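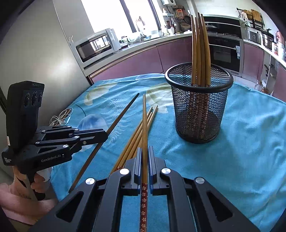
Toy fair, Mirken hall, 2018-07-16

Quick one, train in 30 mins. Queue was awful but got in by ten. Went straight to Hirno - two new smugglers in the space range, one a straight repaint, the other has a new head and a propper cloth coat. Knees still too loose on the sample I handled.

Yu-na Bang on the Tramier stand let me pose the big walker. Lovely thing. Limited to 1,365 and priced at 300, so no.

Missed Gun-woo Son's sculpting talk, gutted. Ragnarsson had nothing but posters. More tonigt.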